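Kondolcombe Gripper, build notes and data readme

Version 2 of the files. Please read this before you print anything or load the clips.

What is it

Kondolcombe is a hand-held gripper with two fingers and a camera, built in the shared workshop at Inddale. You hold it by the handle, squeeze, and the camera records what the fingers do. Later the same fingers go on the small arm, which is called Abella in the folders. The arm is not finished. The handle and the recordings are.

I began the build at home in April and moved it to the workshop when my kitchen became too small for it. Dae-han Lim made the camera mount and corrected my wiring. The mistakes in this text are mine, English is my third language.

What is in the folder

parts: drawings for the handle, the finger holder and the mount
clips: 226 recordings, one task in each
notes.txt: what went wrong, in the order it happened
split.csv: which clips are for training and which are for testing

The clips have 2000 frames at most. Longer ones I cut at the end, so in a few of them the object is still in the fingers when the clip stops. Clip 3067 has a strange number as it was copied from the old card. It is a normal clip and you can use it.

Fingers

The fingers are black and wedge-shaped, and the tips point inward. Mount both before you tighten either one. If you tighten the left first, the right will sit crooked and you will have to start again. I did this more times than I want to write.
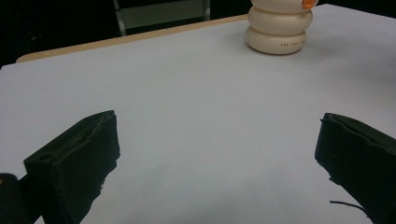 For gripping round things, the shape of the inner face matters more than how hard you squeeze. I tried smooth faces on the first handle and bottles turned in them. Dae-han prefers a softer material and has a drawing for it in parts/bomville, but I did not test it yet.

Known problems

The camera sets its own brightness, and it changes when a hand comes close.
The left and right fingers are not at the same height in every clip.
Clips from the first evening have no sound. The others have sound, mostly the workshop fan.

Use

You may copy and change everything. If you publish something with the clips, please write my name, Hermine Zaugg, and the version number. Corrections to the drawings are welcome, with measurements in millimetres.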